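Visit to the Gresen Retreat House
Report to members of the Corneser Interfaith Council on Creation Care

In June, members of the Council visited the Gresen Retreat House, a former convent now owned jointly by three congregations. The purpose of the visit was to learn how a religious house applies its teaching on the care of creation to its daily operations. The group was received by the director, Wanda Ostrowski, at 9:30 a.m.

Ms. Ostrowski opened with a short history of the property. The grounds cover 86 acres, most of it second-growth woodland placed under a conservation covenant by the founding sisters. The house receives guests from Christian, Jewish, Muslim and Buddhist communities and asks each group to leave a written reflection on the land in the library, where 306 of these are now kept.

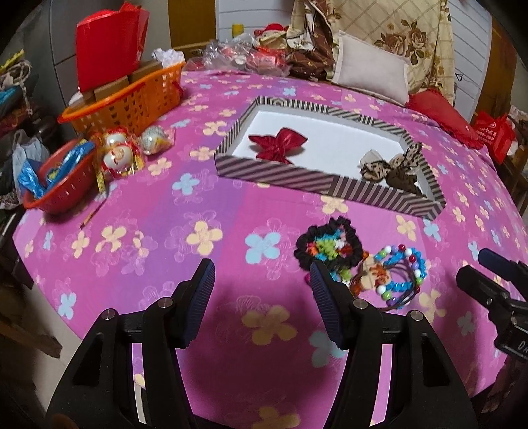
After a simple lunch, Fikri Sutanto led a discussion on stewardship in Islamic thought, with particular attention to the idea of the earth as a trust. Several members asked how such teaching might be presented to congregations that regard environmental matters as political. Mr. Sutanto advised beginning with water, a subject found in the worship of nearly every tradition.

The afternoon walk followed Veloso Creek to the meadow. Mowing there has been reduced to once a year - a decision that drew some complaints from neighbors. The house now holds an outdoor blessing of the meadow each spring, attended this year by around 200 people.

Members also viewed the library, which holds 186 titles on theology and ecology. Council members may borrow these by arrangement with the office.

The Council thanks the staff of the house for their hospitality. A second visit, to the Roroton community garden, is under discussion, and members wishing to take part should give their names to the secretary.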